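February 15, 2026

Quick one, kettle's on and I've got to be out the door in 20 minutes.

So. Moving. We've got the keys date, finally, it's May, and I have done almost nothing. Two of us in this flat for years and somehow it has bred stuff. Drawers full of leads. Thitima came over yesterday to "help" and spent most of it reading my old magazines on the floor. Fair enough, I'd have done the same.

The rule was going to be 100 things out before Easter. Charity shop, tip, friends, whoever. I'm on 17. And that's counting odd socks.

Books are the worst. Kitchen stuff went easily, didn't feel a thing. Coats, fine. But then a paperback I haven't opened since college and I'm sat on the stairs like it's a pet.
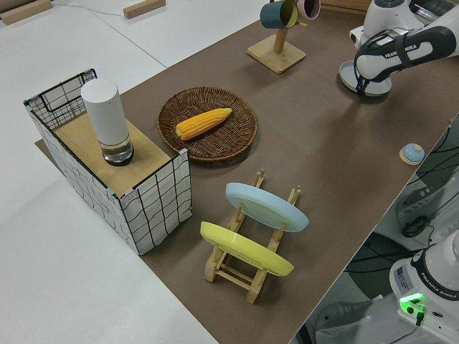

*Still to sort. The corn stays.*

Anyway. Kanyarat moved last year and her advice was to pack one room completley and shut the door on it. Don't go back in. Don't "just check" anything. I did the box room on Thursday and have already been back in for the sellotape, the good scissors and a jumper. So that's going well.

Got a quote from Sterkora for the van. More than I hoped, less than I feared, and they'll do the sofa down the stairs, which I am not doing again after last time. My back still remembers. Going to ring one other place tomorrow and then just book somebody, I can't spend another evening comparing vans.

Other jobs: redirect the post. Cancel the window cleaner. Ask the new landlord about the boiler, he was a bit vauge on the phone and kept changing the subject to parking. Find out if the wardrobe even comes apart. Measure the new kitchen, properly this time, with a tape and not my arms.

Oh and if anyone local wants a bread maker, used twice, shout. Collection only. Bring a bag.

Right, shoes. More next week if I can still find the laptop.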